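Review: the Doteck Cell Rules Kit, after one season of use

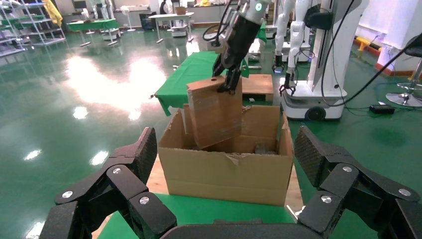
I bought this kit in January because our shop had grown from one robot to several, and the rules we had were written on the back of a delivery note. I work in a small packing and handling lab, and safety is only one part of my job. So I am the kind of reader this kit is made for, I think.

What you get for the money: a ring binder with 16 rule sheets, a roll of floor tape, a set of tags for cables and plugs, and a login for the web version of the sheets. The price was 900 with delivery. For paper and tape this is a lot. Before this I used the free checklist from Savham, and I also looked at the Ouellet handbook, but it is written for big welding lines with fences everywhere and I could not make it fit to our room.

The sheets are the best part. Each one is a single page, in big letters, and it says who may do the thing, what must be checked before, and when to stop. Sheet 3, "Two arms, one object", is the one we use most. When one arm lowers a flat piece of cardboard into an open box and a second hand is waiting close to the same box, you must write down which arm owns the space over the opening. Only one arm can own it. The other one stays outside until the first has let go and gone back up. It sounds simple, but we had this only in the code and not on paper, and a new colleague could not know it.

Sheet 5 is about the work surface. It asks you to fix the box or at least to mark its place on the board, and to replace the box when the rim is damaged. Here I do not agree fully. In real packing work the boxes come with torn flaps, and if the robot only ever meets perfect ones we learn very little. I wrote a small exception on our copy: a torn flap is allowed when it does not hang over the opening. The binder has space for such local changes, with a line for the signature, and I like this very much.

Sheet 9 is cables and power adapters. The rule is that nothing with a plug lies on a floor where wheeled bases drive. I will say openly that we fail this one often. The tags help you find the owner, but a tag does not pick up an adapter. I would prefer a few floor clips in the kit and fewer tags.

Then the floor tape. On our glossy epoxy floor it held for 45 days before the corners came up, and the wheels of the bases made it worse. The text says "for all industrial floors". I cleaned the floor well before, as the instruction says. We now use another tape from Darkov, which is cheaper and is still in its place.

What is missing? There is a sheet for fixed arms and a sheet for mobile bases, but nothing for a robot with a body and arms that stands on wheels. I had to read both sheets and mix them. For example, the fixed arm sheet gives the reach from the shoulder, but when the base can roll, the reach is not a circle on the floor anymore. I asked Doteck by e-mail and they answered politely that a new sheet is planned. They did not give a date.

Also I would like one clear sentence about stools and chairs. People sit near the robots during long tests, and they move the stool a little each time. Our own rule now is that the stool stays outside of the line when any arm has power.

The web version is fine for printing, not so good on a phone. The search finds only titles.

I give 4 stars from five. The sheets are worth the money if you have more than one robot in the same room and people walking between them. If you have only one arm behind a fence, the free Savham list is enough for you. Buy your own tape.

Update, Thu 20 August: the new sheet is still not there. The binder rings have started to open by themselves when it is full, so I moved our copies to a stronger one.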